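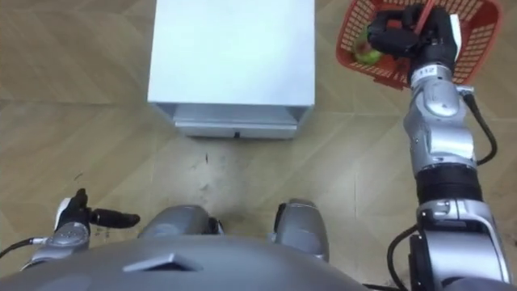 Figure 1. White cabinet with shallow drawer; red basket with one green apple.

Household Storage and Floor Care
Unit 4 handout: Low furniture, baskets and the floor between them
Instructor: Effie Purves. Lab assistant: Sushil Rana

Reading before class: course reader, chapter on small storage. Bring a tape measure and your room sketch from Unit 3.

4.1 Terms used in this unit

Top: the flat upper surface of a cabinet. A rim is a raised edge on the top. It stops round items from rolling off, but it also holds crumbs and makes wiping slower.

Setback: the distance a drawer front sits behind the edge of the top. The drawer in Figure 1 is set back a little. For your room sketch, measure the setback and write it next to the depth of the top. Many of you left it out last time.

Carrier: anything used to move items from one surface to another and then set down. Baskets, trays and totes are all carriers. A drawer is storage even if you pull it all the way out.

Open wall: a side made of mesh, grid or slats. The red basket has open walls and a solid upper rim. Open walls let air through, and you can check the contents from the side. Small things can slip out or catch in the openings, so keep keys, pens and loose screws out of this kind of basket.

4.2 Fruit in a carrier

Whole, firm fruit travels well in a plastic basket. One apple will roll when the basket tips, so place it against a wall before lifting. With several pieces, put the firm ones on the bottom. Soft fruit goes in a tray, one layer deep.

Wash the basket separately from the fruit. Grid walls need a brush – a cloth only reaches the flat parts of the rim.

4.3 Clearing the floor around a cabinet

Laminate with a printed wood grain hides dust well and hides scuffs badly. The floor in Figure 1 has some scuffing, and there are small dark specks and streaks near the front of the cabinet. When you record marks like these, write down where they are before you clean. Do not guess the cause on the sheet.

Order of work:
Move carriers off the floor first.
Sweep along the planks, then across the seams.
Wipe remaining marks with a damp cloth, well wrung out.
Dry the seams.
Put the carriers back last.

Aliki Athanasiadis asked in the Saturday section whether the cabinet should be moved as well. For a weekly clean, no. For the seasonal clean, yes, with two people and an empty drawer.

4.4 Assignment

Choose one low cabinet at home. Draw the front and the top, label the rim and setback if it has them, and mark any scuffs within 22 inches of the front. One page. Hand it to Sushil at the start of Unit 5.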